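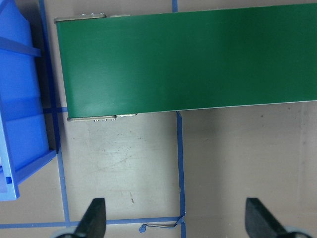 # 第4回 コンベアセルの立ち上げと日常点検

自動化機器実習／配布資料
担当：Damir Ionescu

前回はアーム単体の原点復帰までを扱った。今回はコンベアと左右のビンを含めたセル全体を、作業を始められる状態に整える。対象は実習室のVornikセル1台に限る。隣室のセルは架台と制御盤が違うので、この資料の手順をそのまま使わないこと。

授業の前に、次の節の「用語」と「電源を入れる前」を読んでおく。実機に触るのは説明が終わってからとする。

## 用語

この資料では次の呼び方で統一する。班によって呼び方が違うと記録が読めなくなるので、点検表にもこの語で書く。

- **左アーム／右アーム**：作業者がコンベアの手前側に立ったときの左右。アーム側から見た左右は使わない。
- **ビン**：コンベアの両端の外側に置く青い樹脂の箱。左ビン、右ビンと呼ぶ。
- **作業面**：コンベアの下と周囲の、青テープで区切った面全体。
- **区画**：青テープで囲まれた長方形ひとつ。
- **端部**：ベルトがローラーで折り返す部分。金具、プレート、ボルトを含む。
- **手首カメラ／俯瞰カメラ**：手首カメラはグリッパの付け根にあり、俯瞰カメラはセル全体を上から見る。

## 電源を入れる前

電源投入前の点検は、見る、手で触る、の順で行う。触る前に主電源が切れていることを班の全員で確認する。ひとりが確認してほかの者に伝える、というやり方はとらない。

### 作業面とテープ

青テープの線は区画の目印で、ビンとコンベアの位置を戻すときの基準になる。線そのものをカメラに認識させているわけではないが、端がめくれて輪になると、手首カメラの画像では指先の近くに細い物体があるように写る。過去の実習では、丸まったテープ片が把持候補に挙がったことがあった。

1. 線の端と交点を指でなぞり、浮いているところを押さえる。
2. 押さえても戻る端は、はさみで切り落とす。手でちぎると端がほつれるのでやめる。
3. 切り落とした切れ端は作業面に残さない。
4. 線が波打っていても、区画の角がずれていなければ貼り直さない。
5. 角がずれている場合は、貼り直す前に担当者を呼ぶ。

貼り直しは簡単に見えるが、線を動かすと登録済みの位置と合わなくなる。学生だけで判断しない。

擦れた跡や小さな汚れは、乾いた布で一度だけ拭く。落ちなければ位置を区画名で記録し、そのままにする。溶剤は使わない。

### コンベア端部

緑のベルトの端部は、金具とボルトの頭がまとまっている場所で、セルのなかで一番緩みが出やすい。点検は必ず手前側と奥側の両方で行う。片側だけ締まっていると、ローラーがわずかに傾き、ベルトが片方に寄っていく。

- 金具に指を当てて前後に押し、がたつきがないことを確かめる。
- ボルトの頭を見て、ひとつだけ浮いているものがないか調べる。
- 縁に沿った短い金属プレートがレールから離れていないか見る。
- ベルトの縁に毛羽立ちや裂けがないか、端から端まで目で追う。
- 折り返しのすき間にテープ片や紙くずが入り込んでいないか見る。

緩みを見つけたら、自分で締めずにまず記録する。締め付けの実習は後半で行う。テンション調整のねじと固定のねじは隣り合っており、間違えて回すとベルトの張りが変わる。

ベルト表面の光沢のむらや薄い筋は、照明の映り込みであることが多い。目の高さを変えて見て、筋の位置が一緒に動けば映り込み、ベルトについて動かなければ汚れか傷と考える。迷ったときは「不明」と書く。

### ビン

ビンは作業面に固定していない。アームの指が縁に当たると簡単にずれる。左ビンはコンベアの左端との間に狭いすき間を残して置き、端部の金具に触れさせない。すき間にはテープの短い目印があるので、それに合わせる。

右ビンは向きを間違えやすい。実習室の箱は前後の形がほとんど同じに見えるが、縁の高さが違うものが混じっている。低いほうの縁を手前に向ける。

### ケーブル

奥側の配線は束ねてあり、触る必要はない。確かめるのは手首から出ている太いケーブルと、作業面の上を通るケーブルの二つの系統である。

手首のケーブルは、アームを動かしたときに引っ張られない余長をとってある。この余長が下に垂れすぎるとビンの縁に掛かる。垂れすぎているときは、奥へ送るだけにして、結束バンドで新しく固定しない。

作業面の手前を通るケーブルは、ビンを出し入れする手に引っ掛かりやすい。右手前の角に沿わせ、コンベアの正面を横切らせないこと。

## 電源投入と姿勢の確認

投入の順番は、制御盤、コンベア、アーム、カメラの順とする。逆順にすると、カメラ側のソフトが先に立ち上がってアームの応答を待ち続け、時間切れで止まる。止まった場合は全部切ってからやり直す。途中からの復帰は認めない。

Clusimden製の制御盤は、投入後しばらく操作を受け付けない。表示が落ち着くまでボタンを押さない。連打すると、受け付けなかったはずの入力があとからまとめて処理されることがある。

アームの待機姿勢は、次の三つを目で見て確認する。

1. 指が下を向き、ベルトにもビンの縁にも触れていない。
2. 左右の手首のケーブルがねじれていない。
3. 指を開いた状態で、二本の指の先に傷や付着物がない。

手首カメラの画像には、下の両端に黒い指が写り込む。これは正常な見え方で、左右どちらかの指が画面から外れているときは、カメラの取り付け角がずれているか、指の開きが既定値になっていない。先に指の開きを調べ、それで直らなければカメラを疑う。カメラのねじを先に触る班が毎年あるが、順番が逆だと元の角度がわからなくなる。

画像の横幅は1920に設定する。別の値で起動しても映像は出るので気付きにくい。画面右下の設定欄を開き、数字を読んで点検表に書く。「確認済」とだけ書いたものは差し戻す。

## ワークの配置

電源投入後、アームが待機姿勢で止まっていることを確かめてからワークを入れる。アームの保持をかけ、操作器は手元に置いた者がひとり持つ。ワークを入れるのは別の者とする。

今回の組み合わせは次のとおり。

| 置き場所 | ワーク | 注意 |
|---|---|---|
| 左ビン | 白いフォームブロック | 長手方向をビンの長手にそろえる |
| ベルト上 | なし | 動作開始まで何も載せない |
| 右ビン | 赤と黄の押しボタンスイッチ | 赤を奥、黄を手前に置く |

フォームブロックは軽く、指の力が強すぎるとへこみが残る。把持力は登録番号2165の設定を呼び出して使う。手入力で近い値を入れても動くが、記録の比較ができなくなる。

押しボタンスイッチは、赤いほうがキノコ形のキャップで、黄色いほうより指が滑りやすい。キャップを挟むか灰色の台を挟むかは、次回の課題で各班が決める。今日はどちらも試さない。

置き終わったら、手前から全体を見る。両アームの指、ベルトの上、二つのビンの中、手前の空いた作業面の順に見ていくと抜けが少ない。
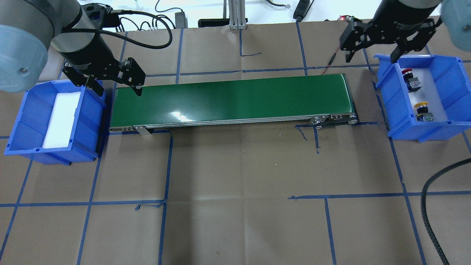

## ベルトの片寄りを直す

ここから締め付けの実習に入る。アームは待機姿勢のまま停止、コンベアは低速とする。髪の長い者は束ね、手袋は外す。回転部の近くで手袋をすると巻き込まれる。

片寄りは、しばらく空で回してからでないと判断できない。止まっている状態で縁が片方に近くても、回すと戻ることがある。Vornikのコンベアでは、ベルトが11周するまで待ってから見ることにしている。周回数はベルト裏の継ぎ目が手前を通る回数で数える。

### 手順

1. コンベアを低速で回し、決めた周回が終わるまで触らない。
2. 縁と側面レールのすき間を、左端と右端の両方で見る。
3. 寄っている側を記録し、コンベアを止める。
4. 制御盤で主電源を切り、札を掛ける。
5. 寄っている側の固定ねじを緩める。
6. 同じ側のテンションねじを少しだけ締める。一度に回す量は、工具の柄が時計の文字盤でひと目盛り進む程度にとどめる。
7. 固定ねじを締め直す。
8. 札を外し、もう一度最初から回して見る。

両側のねじを同時に動かすと、どちらが効いたのかわからない。片側ずつ、一回ずつ行う。

右端の黒い駆動プーリの覆いは外さない。調整はすべて従動側、つまり左端で行う。駆動側で音がする、焦げたにおいがする、といった場合は調整を中止し、主電源を切って担当者に知らせる。

### よくある失敗

**回してすぐに締め足す。** ベルトが落ち着く前に判断すると、次に見たとき反対側へ寄っている。班の記録に締めと緩めが交互に並んでいたら、たいていこれが原因である。

**張りすぎる。** 寄りは止まるが、モータの負荷が増える。回転が重い、起動が遅いと感じたら張りすぎを疑い、最初の位置まで戻す。戻せるように、作業前にねじの位置を油性ペンで印しておく。

**レールを押して直そうとする。** アルミのレールは見た目より曲がりやすい。取り付け金具が動けば、テープの基準線とも合わなくなる。

## 終了時

終了の順番は投入の逆で、カメラ、アーム、コンベア、制御盤とする。アームは待機姿勢に戻してから切る。途中の姿勢で切ると、次の班の原点復帰で指がビンに当たるおそれがある。

ワークは棚の箱に戻す。フォームブロックにへこみがあれば、箱に戻さず教卓に置く。ビンは作業面に残してよい。

工具は数を確かめて引き出しに入れる。Ladardの六角レンチは自前の工具と混ざりやすいので、持ち込んだ者は名前を書いておく。

## 点検表の書き方

点検表は班で一枚とし、実習が終わったその場で提出する。書き方でよく直されるのは次の点である。

- 場所は「左」「右」だけで終わらせず、「左端部・手前側」のように書く。
- 「問題なし」を使うときは、何を見てそう判断したかを添える。
- ねじを回したら、どのねじを、どちらへ、何回目の調整で回したかを書く。
- 直せなかったものも書く。直せなかったことで減点はしない。

記入例（テープの項）：「左端部の手前、縦線と横線の交点付近に浮き。端を切って除去。角のずれなし。」

## 課題

次回水曜の授業までに各自で提出する。用紙は自由、手書きでもよい。

1. ベルトが手前側に寄っていくとき、端部のどこを、どの順番で調べるか。作業前の電源の扱いも含めて書くこと。
2. 手首カメラの画像で右の指だけが写っていない。考えられる原因を挙げ、調べる順に並べよ。
3. 左ビンがコンベアの金具に触れたまま動作を始めた場合、何が起こりうるか。アームの側とコンベアの側に分けて述べよ。
4. 赤いスイッチをつかむとき、キャップを挟む場合と台を挟む場合を比べ、自分の班が採る案を図で示せ。

参考書はVlachouの『搬送装置の保守』で、端部の構造を扱った章だけ読めば足りる。図書室の一冊は貸出中のことが多いため、必要な者は実習室の控えを閲覧すること。持ち出しはできない。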